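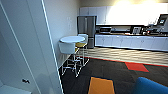
Publications > Shao Group > Preprints > Section 4

14 shares | 3 comments

4. Collection of demonstrations

4.1 Site and procedure

All demonstrations of the second phase were gathered in shared office spaces, with their usual furniture left in place. We did not build a laboratory copy of a kitchen or of a storage corner, as we did in the first phase. The policy trained on the first phase had learned the background of our laboratory too well, and it lost much of its skill when the same tasks were repeated in another building.

The operator controls the robot with the Clavix handset. Before each episode a task sentence is read aloud, for example "take the bin by its handle and pull it toward you", and the operator has one minute to look at the place before the recording starts. An episode is ended by the operator, never by a timer. Each operator works for 200 minutes per day at most, with a rest after every 10 episodes. In the first phase we had no such rule, and the late episodes of a day contained many small corrections of the hand which the policy then copied.

In total we kept 966 episodes. A further 212 were removed, mostly for the reasons described in Section 4.3.

4.2 Views

Two kinds of view are stored for every episode, one from the head and one from the wrist. The head view gives the arrangement of the room and is used mainly while the robot travels. The wrist view is used for the last part of the reach. It has a difficult property: when the hand turns, the straight lines of the furniture turn with it, and shelves that are level in the room can run steeply across the picture (Figure 3). We considered rotating the wrist pictures back to level with the joint angles. We decided against it, as the correction would not be available with the same quality on other arms. 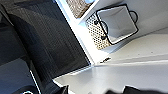

Figure 3. Wrist view at a white shelving unit, with a fabric bin and its black loop handles. Gripper fingers at the bottom edge.

The fingers are visible in many wrist pictures and we do not mask them. In an early test with masked fingers, the policy closed the hand too soon on thin objects such as handles. Our explanation is that it uses the fingers as a measure of distance, but we have not proved this.

4.3 Selection of episodes

Two annotators, Jiahui Gu and Zeyu Wei, watched all episodes independently. An episode was removed if the object left the hand and was not picked up again, if the task sentence did not agree with what was done, or if one of the two views was missing for longer than two seconds. Where they disagreed, the episode was watched a third time together with the operator.

We did not remove periods where the wrist view shows mostly the hand itself. Such periods are frequent in real use, and the policy must learn to rely on the head view during them. They carry the label "low content" in the Storketti index, so that other groups can leave them out.

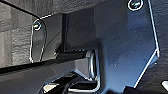
Comments (3)

Raphaël Pons
I would like to see the result with the "low content" periods left out. We tried both ways on our own drawer data, and removing them made the training faster but the arm hesitated more near the furniture. Did you compare?

Jingyi Duan
We compared only on the bin task. The difference was small and I would not trust it with so few trials. A fuller comparison is planned for July.

Lærke Ásgeirsdóttir
Is the limit on minutes per day counted with the rests or without? We are writing our own protocol now and would prefer to use the same rule.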